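Laundry Folding Tips: Using the Junumer Hand Kit at a Home Table

The Junumer is a pair of wearable grippers sold by Florkholm for recording household chores that a robot arm will later repeat. Shirts are the hardest item in the starter set. These notes cover setup and cloth handling.

Route the cables along the forearm before putting on the gloves. Leave slack at the elbow.
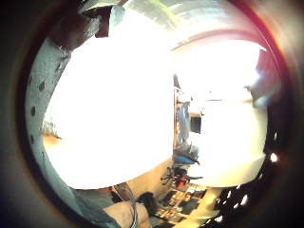 Set the chair well back and work standing. A table you can reach across without leaning gives cleaner recordings. Close a blind if direct sun falls on the markers.

Start each garment rumpled. Pinch with the fingertips only, 2 cm in from a hem, and lift slowly.
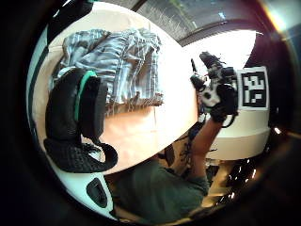
Frayed edges catch in the gripper tips. Trim long threads first. Plaid and stripes help in checking that a fold is square. Keep each take under 40 seconds and wipe the pads every 20 takes.

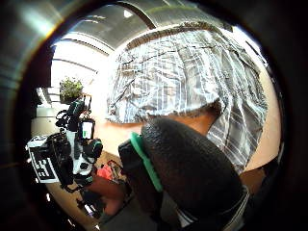

Can the kit be used on a glass table?
Lay a plain cotton sheet over it first. Bare glass throws reflections that upset the tracking, and thin cloth slides on it.

Spare pads are sold in pairs. The wrist straps can be hand washed in cool water.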